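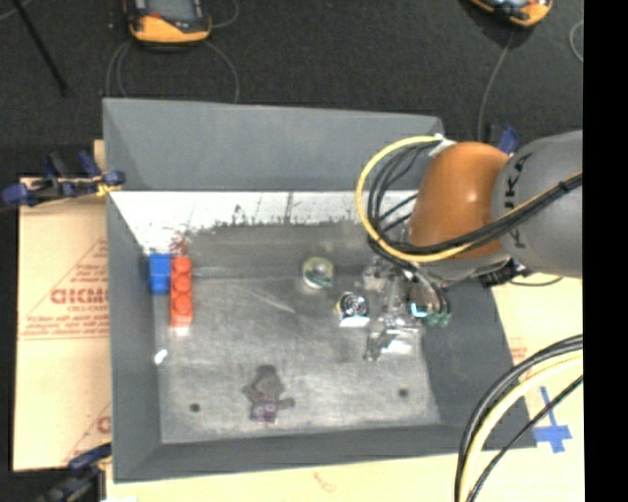 # Toy Lending Library: Frequently Asked Questions

The Enside Toy Lending Library is open to all households in the Skornutov district. The answers below apply to loans made at the main desk and at the Azar Street branch. Last revised 2019-04-30.

## Membership

**Who may join?**

Any adult who lives, works or studies in the district may open a household membership. Childcare providers and schools should apply for a group membership, which has separate terms.

**What documents are required?**

Applicants must present photo identification and one proof of address, such as a utility bill or a lease. Group applicants must also provide a signed letter from the director or principal.

**Is there a fee?**

Household membership is free. Group members pay an annual fee, which is due at the time of enrollment and is not refunded if the membership is ended early.

## Borrowing

**How many items may be borrowed at one time?**

A household may have 2 items on loan. A boxed set counts as a single item, regardless of the number of pieces it contains.

**What is in the collection?**

The catalog lists 684 items, among them puzzles, board games, building sets, dress-up clothing, musical toys and ride-on toys. The largest building set has 1000 pieces and is lent only to group members.

**How long is the loan period?**

Items are lent for three weeks. A loan may be renewed once, in person or by telephone, unless another member has placed a hold on the item. Ride-on toys may not be renewed.

**Can items be reserved?**

Yes. Holds may be placed at either desk or through the Lekemo online catalog. The library keeps a reserved item at the desk for five days after notice is sent. It then passes to the next member on the list.

## Returns, Loss and Damage

**Must items be cleaned before they are returned?**

Yes. Plastic toys should be wiped with mild soap and water and dried fully. Cloth items should be returned unwashed in the bag provided; staff will launder them.

**What happens if a piece is missing?**

Please report the missing piece when returning the set. Members have two weeks to find it before any charge is made. Pieces that turn up later may be left at either desk, labeled with the catalog number of the set.

**Are members charged for ordinary wear?**

No. Scratches, faded colors and worn boxes are expected. Charges apply only when an item can no longer be lent.

## Donations

**Does the library accept used toys?**

Used toys in working order are accepted on weekday mornings, except in December. The library received 310 donated items last year and was able to add almost all of them to the collection. Stuffed animals, infant teethers and toys that have been recalled cannot be accepted.

**Can a donor receive a receipt?**

A receipt is issued on request at the time of the donation. It lists the items given but does not state their value.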